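제4장 고쳐 쓰는 경제: 수명은 누가 정하는가

물건의 수명이라는 말은 의심해 볼 필요가 있다. 제조사는 내구연한을 자연의 법칙처럼 적어 놓지만, 그 숫자가 어디서 나왔는지 밝히는 경우는 드물다. 컴퓨터가 흔한 예이다. 그렐리츠(Grelitz) 시의 조사에서는 폐기 신고된 사무용 컴퓨터 2000대 가운데 거의 74퍼센트가 전원을 넣으면 켜졌다고 한다. 이 수치도 그대로 믿기는 어렵다. 켜진다는 것과 쓸 만하다는 것은 다른 문제이고, 조사표에는 그 구분이 없었다.
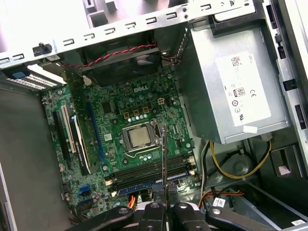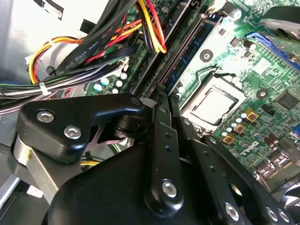 그림 4-1, 4-2. 덮개를 연 데스크톱 컴퓨터의 녹색 메인보드

수리를 옹호하는 쪽의 주장도 검토 대상이다. 바크비(Barkby)의 수리 조합은 부품 교체로 사용 기간을 12년까지 늘릴 수 있다고 홍보해 왔다. 그러나 조합의 장부에 남은 1311건 중 상당수는 먼지 제거와 단순 점검이었다. 그것을 수리라고 불러도 되는가? 늘어난 기간은 어느 시점부터 잰 것인가? 장부만으로는 답할 수 없다.

이 장에서는 수명을 물리적 수명, 경제적 수명, 심리적 수명으로 나누는 통상의 분류를 먼저 소개하고, 그 경계가 실제 자료에서 얼마나 쉽게 무너지는지 살펴본다. 4.1절은 감가상각표의 유래를, 4.2절은 그뢴리(Grønli)의 보증금 제도를 다룬다. 제도의 성과는 시행 기관의 보고서에만 의존하므로 읽을 때 주의해야 한다.

관련 단원
제3장 가격표에 없는 비용
제5장 중고 시장과 정보의 비대칭
보충 자료: 플러비(Plurby) 재사용 센터 회계 읽기

© 2026 교재 편집부. 무단 복제 금지 | 문의 | 맨 위로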